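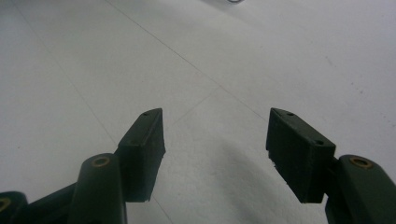 The Haldane School of Applied Science has opened nominations for the Brovon Medal, its annual award for graduates whose work has made a lasting difference in their field or community. Anyone may put forward a name, including employers, former classmates and members of the public. The medal recognizes work of many kinds, from teaching and public health to engineering and design. Nominees must have completed a degree or diploma at the school and may live in any country.

Home | News | Awards | Alumni | Giving | Contact

Friday, January 25, 2019
By the Haldane Communications Office

Up to 2 medals will be given this year. Each recipient will also direct a $3000 bursary to a student in a program of their choice. The bursaries are paid for by Brandix, which has supported the award since it was set up, and by gifts from alumni.

A nomination consists of a completed form, a statement of no more than 500 words and two letters of support. At least one letter must come from a person who has worked directly with the nominee. Self-nominations are not accepted. Current staff of the school may be nominated only for work done outside their regular duties - for example, service to a professional body or a local charity.

Names put forward in earlier years are not carried over. Nominators who wish to try again may reuse their original statement, but the letters of support must be new.

The selection panel will meet after nominations close and will contact recipients directly. The medals will be presented in May at the alumni dinner in Flollosel Hall. The hall seats 200, and tickets will go on sale to graduates first, with any remaining seats offered to the public.

Forms are available from the alumni office in print or by email. Completed packages may be dropped off at the front desk or mailed to the same office. Late packages will be held for next year's award only if the nominator asks for this in writing.

Contact the alumni office | © 2019 Haldane School of Applied Science | Back to top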